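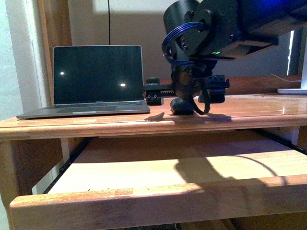
Why does a drum sound like a drum?

Hi, I'm Flor Bedoya, and I've played drums in the Clarcombe town band for 15 years. Kids ask me this all the time, so let's get into it!

When I hit a drum, the skin on top wobbles up and down super fast. The wobble pushes the air, the air pushes on your eardrum (yes, you have a tiny drum in each ear!) and your brain says "boom."

A big floppy skin wobbles slowly, and that makes a low sound. My bass drum wobbles 60 times every second. That's the slow one!

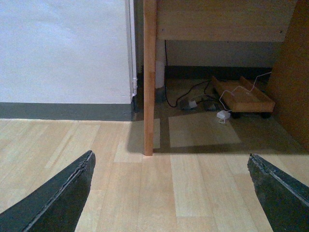
Pale planks on the floor, laid in long rows.

Now tighten the skin. It snaps back faster, so the note goes up. My friend Marisol Yazzie tunes hers with a little key, a bit at a time, going across the drum and not in a circle. I still forget and go in a circle.

Try it at home: stretch a balloon over a bowl and tap it. Pull it tighter and tap again. Hear it change?
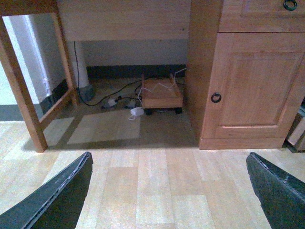
What about cymbals?

Cymbals don't have a skin at all. The whole metal plate shakes, in lots of ways at once, so you get a big splashy crash and no clear note you could sing. Pinch the edge and it stops!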